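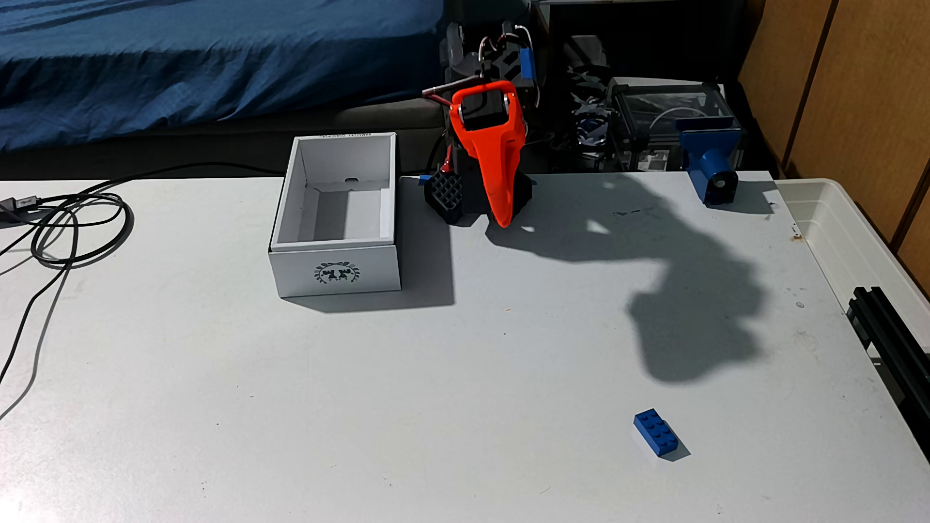
The orange gripper and its base, February.

Home | Projects | Reports | Give | Contact

Hello all, and thanks for bearing with me while I got this written up!

The Stellotby interfaith peace evenings are properly under way. We've held 6 so far, and 339 people have come through the doors (I'd hoped for half that in the first winter). Dilek Soylu opens each one with a short reading, then Yevhen Hrytsenko leads prayers for families split up by war, and after that we eat. The Saturday one ran until gone ten and I had to start stacking chairs round people.

Of your grant, £1752 is spent, mostly on hall hire, printing and the minibus from Andthorpe. Gönül Uçar has the receipts and will post copies.

Not everything's gone well. The young people's choir has stalled – we've 20 names on the list but no one to lead it now Alper Değirmenci has moved away. I've asked two churches and the mosque and I'm still waiting to hear.

Next up is the shared service in spring. Necati Ateş is drafting the order of it, and I'll send you that as soon as both sides are happy with the wording.

Contact the project office | © Stellotby Peace Evenings | Back to top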